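# Encostar tudo à parede

Trabalho há muitos anos em salas que servem para várias coisas ao mesmo tempo, e a discussão sobre a arrumação é sempre a mesma. Há quem queira armários fechados, com portas e etiquetas. Há quem prefira deixar as caixas à vista, em fila, junto à parede, com o meio da sala livre. Defendo a segunda opção.

O armário fechado agrada a quem visita. Uma sala com portas lisas parece arrumada mesmo quando não está. Atrás das portas acumula-se material que já ninguém procura: cabos de aparelhos deitados fora, manuais, embalagens vazias guardadas para uma devolução cujo prazo passou. Na Civmont, onde trabalhei três anos, esvaziámos em setembro um armário de parede inteira e enchemos 23 sacos. Quase metade do conteúdo tinha sido comprada duas vezes, por falta de quem soubesse que já existia.

Com as caixas à vista isso acontece menos. Quem entra vê quantas há e vê quando a fila cresce. Se a pilha sobe até incomodar, alguém acaba por a desfazer. O incómodo tem utilidade e o armário tira-o do caminho.

A Rūta Siliņa, que geriu connosco o espaço da Zemine, discorda de mim neste ponto e tem um argumento sério: o pó. Numa estante aberta, as caixas de cartão ganham pó, amolecem nos cantos e ao fim de dois invernos já não aguentam peso em cima. É verdade. A minha resposta é que o cartão serve para o que entra e sai depressa, e que o resto deve passar para caixas rígidas, empilháveis, de preferência todas do mesmo modelo. Caixas de três marcas diferentes não encaixam umas nas outras, e a pilha fica torta logo na segunda.

Também me dizem que a fila junto à parede ocupa área. Ocupa. Numa sala comprida, uma faixa de caixas leva menos espaço do que um armário com portas que precisam de abrir, e ainda se pode mudar de sítio numa tarde. O armário da Civmont teve de ser desmontado por dois homens e deixou 27 buracos na parede, que ainda lá estavam quando saí.

Há regras que convém cumprir. As caixas pesadas ficam no chão e as leves em cima. As malas com pegas ficam com as pegas viradas para fora, para se puxarem sem mexer no resto. A estante vai para uma ponta da fila. No meio, divide as pilhas em duas zonas e acaba por servir de pouso para tudo o que chega sem destino. E nada passa para o lado de cá de uma linha imaginária no chão. O Normunds Toom marcou essa linha com fita no espaço da Povine e foi muito criticado por isso. Pareceu-me exagero na altura. Hoje faria igual, com uma fita mais discreta.

Outra questão é a cor. Paredes brancas, chão branco e teto escuro são uma combinação de que nem toda a gente gosta, mas para arrumar é boa. Qualquer coisa esquecida no chão claro nota-se da porta. Num chão cinzento ou manchado, um saco preto pode ficar semanas no mesmo lugar. O chão claro suja-se mais, claro, e é preciso lavá-lo com frequência. Prefiro gastar tempo a lavar do que à procura de coisas.

Quanto ao custo, a conta é simples. Gastámos 300 euros em caixas rígidas e numa estante simples, e o orçamento mais baixo que tínhamos para armários, da Riedl, não cabia sequer no que nos davam para o ano inteiro. Pode dizer-se que o barato sai caro, e às vezes sai. Neste caso, as caixas continuam em uso e algumas já mudaram de sala.

Não proponho isto para uma casa. Em casa há roupa, há loiça, há visitas, e uma parede de caixas cansa a vista. Falo de salas de trabalho, onde as coisas chegam e partem e onde quem arruma raramente é quem desarrumou. Para essas, uma parede livre, caixas iguais e uma estante na ponta chegam perfeitamente.

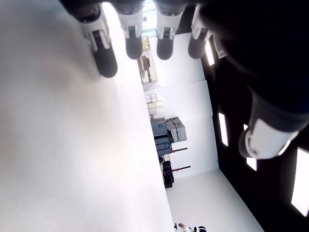

*Estante, caixas empilhadas e mala com pegas ao longo de uma parede branca.*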